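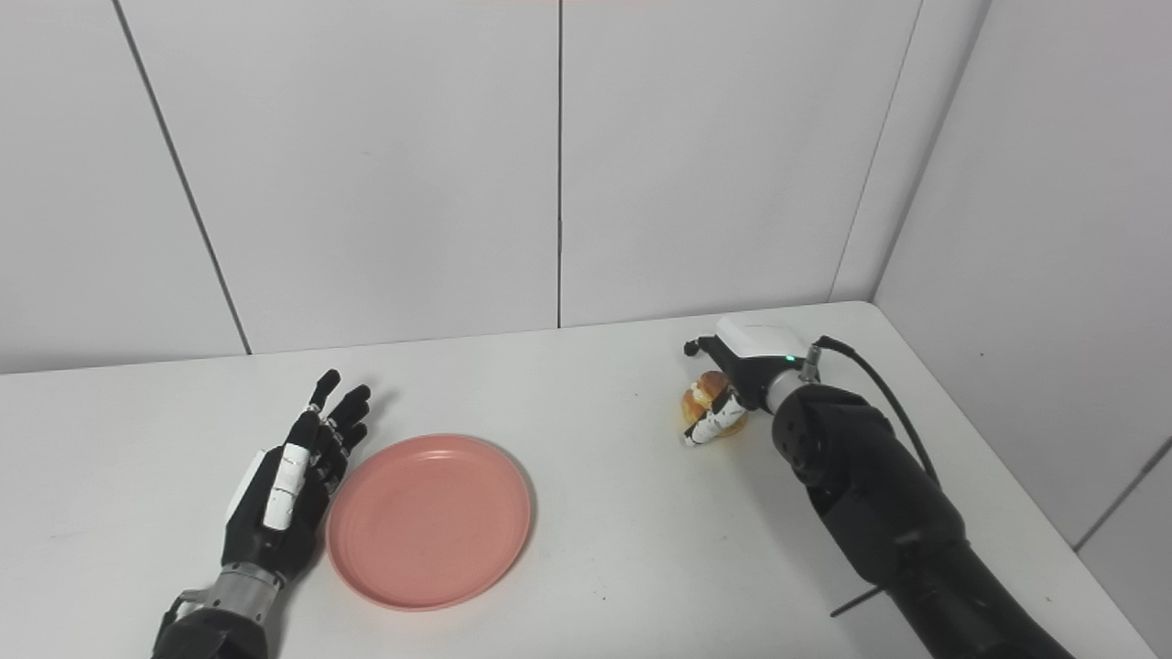 OK, endurance racing people, the Kotadura entry list is out and I have read it twice over breakfast. A thread!

February 8, 2018 and we already have a full grid for a race in November. I can't remember that happening before at Burkano.

First up, the distance. It's back to 1000 km after those two years at 800, which I never warmed to. The longer race means everyone has to do a proper stint in the dark, and the run down to Vullano corner at night is the best thing in the sport, full stop.

Janelle Umali is in the second Sison car!! She was brilliant in the wet last season – that pass around the outside on cold tyres, I still watch it – and now she gets a full-season co-driver and a decent crew behind her.

GT class looks massive. The smaller teams have come back in a big way and I love seeing the home-built cars in among the factory ones. Half of them will be in the garage by sunset but good on them for having a go.

They've also resurfaced the back straight, all 535 metres of it. Bit sad to lose the bumps, but the drivers have been asking for ages.

Grandstand tickets are capped at 3000 so don't muck around if you want one. I'm on the grass bank as always, left of the big tree, folding chair, terrible radio.

Someone asked about camping – yes, same paddock as last time, gates open the Thursday before. Bring a warmer sleeping bag than you think you need.

Qualifying format still to come. I'll add it here when they post it.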